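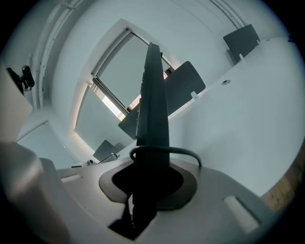
Window side of the office, long desk with the gray dividers.

Evening, April. The desk question is close to settled. The Hofstetter panels are on the long white desk, fixed along the far edge, and I spent most of the day living with them before writing anything down.

Acoustics first. The panels do very little for speech across the room and a fair amount for keyboard noise from directly opposite. That matches what Grovov said when we ordered. Their quote was 1695 for the set, clamps included, against 900 for the plain felt ones from Naltetti. I still think the difference is mostly in the clamps. The Naltetti bracket needs a screw into the desktop, and I don't want holes in a surface we may have to hand back.

Clamp torque: hand tight plus a quarter turn. Anything past that and the top edge of the panel leans toward the window. Recheck in 2 weeks.

Light. The window is large and the walls and ceiling are white, so the desk gets plenty even with the dividers up. By 4 pm there was a shadow line on the work surface that I hadn't planned for. It fell 60 mm short of where the keyboards will go. Acceptable. In winter it will be worse and someone will want a lamp.

Dark gray was the right choice over the pale one. The pale sample picked up fingerprints at Jostov's showroom and I could see them from the door.

Outstanding: cable tray for the underside, a decision on blinds, and the invoice from Grovov, which has the old delivery address on it again. I'll call them in the morning. Left at 7 – bus late, read the tray catalog on the way home and marked the shallow one.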